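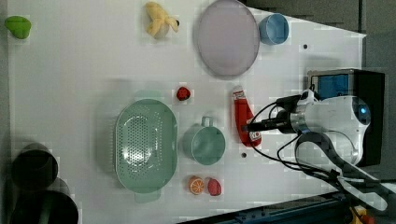
Club arm demo: is the play kitchen too easy?

tman_drunbridge
So our student club signed up for the tabletop sorting round again, and I'm the one writing up the task list this time (lucky me!). The plan right now is kitchen stuff — you call out an object, the arm picks it up and puts it in the colander. Toy fruit, ketchup bottle, mug, that kind of thing. Kaiwen thinks judges will yawn. I think they'll love it. Opinions?

riment_rookie
Love it. My little brother could follow what's going on, and that counts for a lot at an open house. Last year we did colored blocks and people wandered off to the snack table.

gmao
I'm with Kaiwen, sorry. Pick and place with a bottle is fine for week one, but you've got until July. Where's the hard part?

tman_drunbridge
The hard part is the plush fruit! It squishes, so the grip width you saved for the bottle is useless. And the mug is a pain if you go for the handle. Yiran spent a whole afternoon on approach angles and we still argue about them.

gmao
OK, the plush I'll give you. I'd still make the order random and have somebody outside the team read it out. Otherwise you're just replaying a recording and the judges will know.

lü_fan
Random order, yes please. We did fixed order at Trostley and lost points for it. Also — log every try, even the ugly ones. Our team had 300 by the end and the write-up practically wrote itself. The team that beat us had 800, so there's that.

tman_drunbridge
300?? We have 20 and I was feeling pretty good about it, haha. Okay, random order is going in. I'm dropping the bonus for speed too, it made everybody sloppy.

riment_rookie
Nooo keep the speed bonus, it's the fun part! Make it small if you have to.

gmao
Drop it. A fast arm swatting a cup across the room isn't fun for whoever is sitting in front.

tman_drunbridge
Gone for now. Might bring it back for the final if Xiaoqing talks me into it. Here's the table with the bottle in the colander: 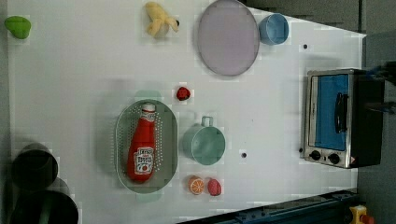 xshao
Does a pick still count if the object lands in the colander but hangs over the rim?

tman_drunbridge
It counts as long as it stays put for 2 seconds after the gripper lets go. If it tips out before that, you get one more try at the same object, and then you move on.

lü_fan
Ours was stricter, the retry only got half credit. Worth thinking about.

xshao
Half credit seems fair to me. I'll put it in the draft tonight and Teguh can yell at me if he hates it.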